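Come and tidy a living room with us! Call for student participants, Zanero Home Robotics Project

The Zanero project is looking for new students for the spring term, and if you have ever walked past our door and wondered what all the noise was, this is your invitation to come in. We are a friendly student group that teaches robots to do household chores, the small boring ones that pile up at the end of a long day. You don't need to be an engineering major, and you don't need to have touched a robot before. Last year we had two nursing students and a very patient cellist, and we'd love to have more people like them.

This term's work is picking up. We practice in furnished rooms, with real rugs and real sofas, and much of our time goes to soft things like plastic bags, which crumple, slide and never look the same way twice.
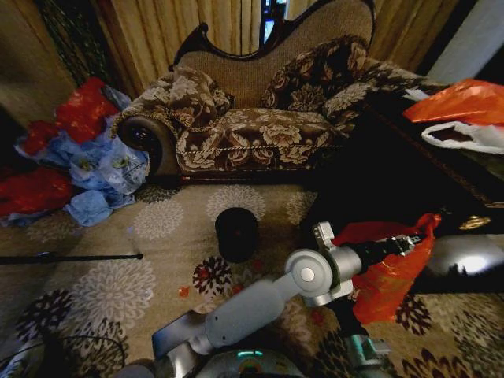 You would be working in a pair, taking turns at the controls and at the notebook, and swapping whenever one of you gets tired. We're hoping to collect 2,000 good pickups before the Gaete Student Challenge in May, so there is plenty to do, and we promise to feed you along the way (the soup is better than it sounds).

We have places for 36 students. The time commitment is 6 hours a week, afternoons or evenings, whichever suits your classes. Everyone who stays through the term gets a $200 stipend, and if your department allows it, you can count the work toward your lab credit. Training happens in the first two weeks and you'll always have an experienced student in the room with you.

We'd especially like to hear from people who are tidy note takers, people who are good at staying calm when the same thing goes wrong five times in a row, and anyone who can sew, as our cushion covers have had a hard year.

To apply, write a few lines about yourself and the hours you are free, and leave them with Edin Ionescu at the Ferkau Building front desk before the end of December. No résumé needed. If you'd like to look around first, drop in any afternoon after 3 p.m. and ask for Edin.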